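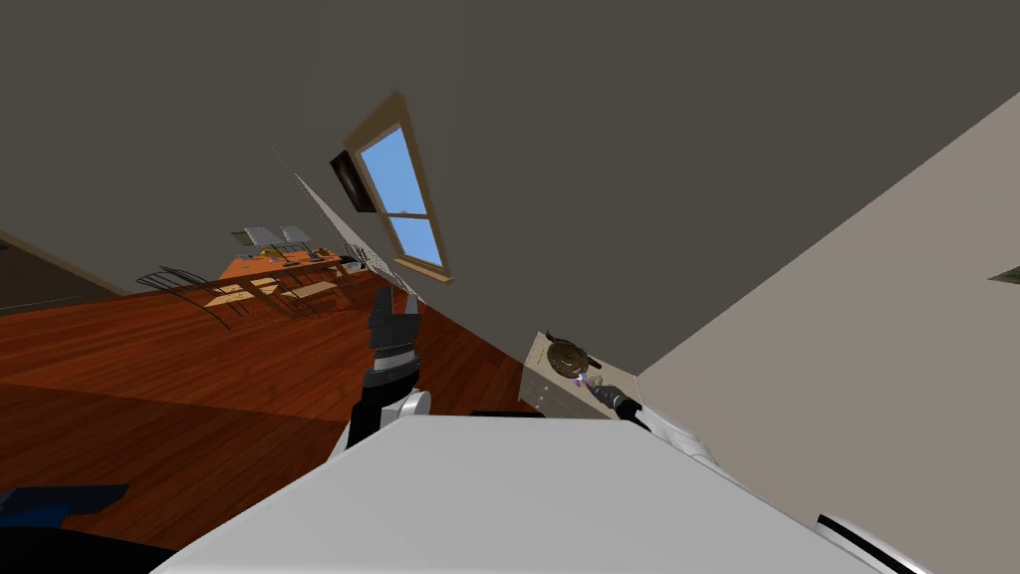 Building Jeser at home: Sevim Bilgin on arms, software and a very full spare room

Sevim Bilgin has been building a robot with two arms since February last year. Most of it lives in her spare room. The base is at Brokeo, the shared workshop where she rents a shelf and a bit of bench, and she moves parts between the two on the bus. The robot is called Jeser, a name she gave it so early on that she no longer remembers why.

I met her at Brokeo on 3 June 2018, when she had the left shoulder in pieces on a tea towel. She carried on working while we talked. She had a list of screws to find and she found most of them.

She trained as a sewing machine mechanic and did that job for 9 years before moving into office work. The robot started when she missed having something to take apart.

"I bought a pair of second-hand servos to see how they worked," she says. "Then I bought more of them. I didn't have a plan. I thought I might make a thing that could hold a torch for me."

The torch holder got as far as an elbow. It drooped if you put anything heavier than a pencil in it, and she spent the rest of that spring learning about gear ratios. The present arms are the third design. They have printed covers, aluminium inside, and motors that she bought as a job lot from a man who was closing his business. She paid £500 for the lot and says it was the only time she has told her sister a lower figure than the real one.

The arms are mounted on a wide body with a flat top. That was a late decision. She had wanted something narrower that would go through the spare room door without turning, but she needed somewhere to put the power supply and the two controller boards, and the shoulders had to be far enough apart not to knock each other.

"I measured the door after I'd cut the panels," she says. "It does go through. You have to take the arms off."

Each arm ends in a simple gripper with two fingers. I asked if she had thought about making a proper hand.

"Everybody asks about hands. I've got a drawer with half a hand in it. A hand is a whole other project. With two fingers I can work out what went wrong. If it drops something, either it didn't close far enough or it closed in the wrong place."

Much of the work now takes place on a computer. Bilgin spent the winter building a simulated version of the robot, with the same arm lengths and joint limits, and putting it into furnished rooms to practise reaching for things. She had resisted this for a long time. It was another member of Brokeo, a retired surveyor called Bauerfeind, who talked her into it after watching her replace the same wrist bracket on several evenings running.

"He said, you're using aluminium to find out things you could find out for nothing. I was quite annoyed. I went home and downloaded the simulator that night."

It took her longer than the arms had. Getting the shape in was easy enough, as she already had drawings for the printed covers. Getting the joints to behave was slow. For a fortnight the simulated robot fell through the floor whenever she pressed start, and then for another week it stayed put but shook. The shaking came down to one part whose weight she had typed in grams when the software wanted kilograms.

"So it had a forearm that weighed as much as a van. It was doing its best, really."

The room she uses most has a wooden floor, a long desk or table and a nightstand against one wall. She chose it for the nightstand. Picking something up from the middle of an empty table is the easy case, she says, and the nightstand is small, with a wall right behind it and things standing close together on top.
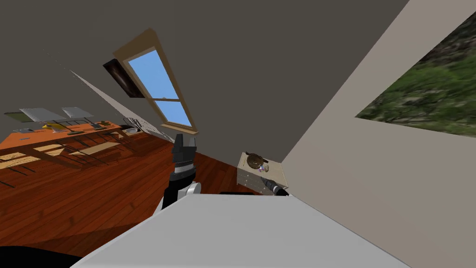 The simulated room. One arm is raised in the middle, and the gripper of the other is near the base of the nightstand.

The software runs a reach, scores it and starts again. She sets it going before bed and looks at the results over breakfast. A normal night gives her around 400 attempts, and she watches a handful of the bad ones all the way through.

"The good ones don't tell you much. You look at the good ones to cheer yourself up."

What does a bad one look like?

"Usually boring. It stops short and closes on air. Or it gets there with the fingers turned the wrong way, so it's pushing at the thing. The worst are when it takes hold of two things at the same time and the score says it's done very well."

She has rewritten the scoring several times because of that. The first version gave marks for getting the gripper near the object. The robot duly parked its gripper near the object and stayed there. The second gave marks for lifting, and led to a good deal of throwing. The present one wants the object held still, at a certain height, with nothing else moved. She thinks it is a little too strict and has a note on the wall about loosening it.

I asked how much of what she learns on the screen carries over to the real arms.

"The order of things carries over. Which joint to move first, where to come in from. The last bit doesn't. The real fingers have rubber on them and it's not the same on both sides, because I ran out and finished with a bicycle inner tube. The computer thinks they're identical."

Friction is the part she trusts least. In the simulator it is a number she types in. At home it depends on whether the fingers have been wiped. She has tried measuring it with a kitchen scale and a length of string, and got a different answer each time, so she now has the software choose a value at random within a range for each attempt. The robot gets worse at first when she does this and then slowly better. She would recommend it to anyone with the patience.

She is firm that people should use awkward objects. When she began, everything in her simulated rooms was a cube. She could have a success rate she was proud of by lunchtime and it meant nothing at all when she put a real mug in front of the real arm. She went looking for free models with odd outlines instead, and has gathered a folder of them. Some are household things. Others are carvings and similar pieces, with narrow parts and round parts and no obvious place to hold.

"A cube's got flat sides, and the fingers are flat, so it's as if it was made for them. You put something carved in there and you've got perhaps one good place to hold it. It's got to find that."
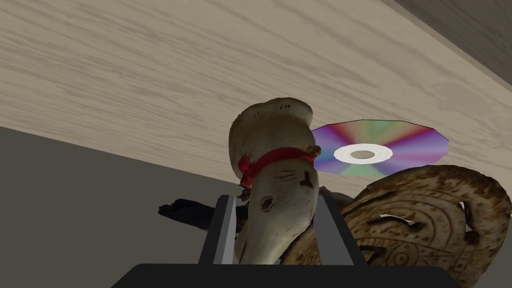

Carved figure with a red collar between the gripper fingers, close to a compact disc and a larger round carving.

Crowding matters as much as shape. She likes to put several things near each other so that the fingers have to come down between them, and she has found that the width of the open gripper causes more trouble than its strength. She has made the fingers thinner as a result, first in the simulator and then at Brokeo on the bandsaw. The thinner ones bend a bit under load. She is deciding whether to live with it.

Money comes up often. She keeps a notebook of what she has spent and lets me see the cover of it. Electricity is a worry now that the computer is on all night, and the graphics card was the dearest single thing she has bought, the motors included. Against that, she has broken only one bracket since the winter. Before the simulator she would have lost one most weekends.

For anyone starting out, her advice is mostly about cables. Leave more slack than you think. Label both ends. Don't run the motor power next to the signal wires, and if you must, cross them at right angles. She lost most of an autumn to an arm that twitched whenever the other one moved, and had taken the whole shoulder apart before Bauerfeind suggested lifting one bundle of wires off the other with a pencil.

She would also put an emergency stop on before anything moves. Hers is a big red button on a lead, and when she is working alone she hangs it round her neck.

"I had a switch on the wall at first. Then the arm got between me and the wall. It wasn't dangerous, it was just leaning on me, but I couldn't reach the switch and I had to ring my neighbour."

The neighbour has had a key ever since.

There is no finish date. The next job is to get both arms working on one object, with the left holding it steady and the right doing something to it. In the simulator they still treat each other as furniture. She has a half-working version in which one arm waits until the other has gone home, and she says it looks like people being polite at a doorway.

After that she would like the robot to thread a sewing machine. She knows how hard that is. She has done it thousands of times herself and has started writing down what her hands do, which she finds difficult, because they stop doing it properly as soon as she pays attention.

I asked if she would ever sell it, or build one for somebody else. She had been asked once, by a friend with a café who wanted something in the window to wave at people.

"I told him the price of the motors and he bought a cardboard one."

By this time the shoulder was back together, with one screw left over on the tea towel. She looked at it for a while, then undid the cover and started again.

Sevim Bilgin gives an open evening on small robot arms at Brokeo every other month. Bring your own screwdrivers. Beginners are welcome, and there is step-free access from the yard.

Home Makers Workshops Interviews Projects Letters About

Contact Tuloria | © 2018 Tuloria | Back to top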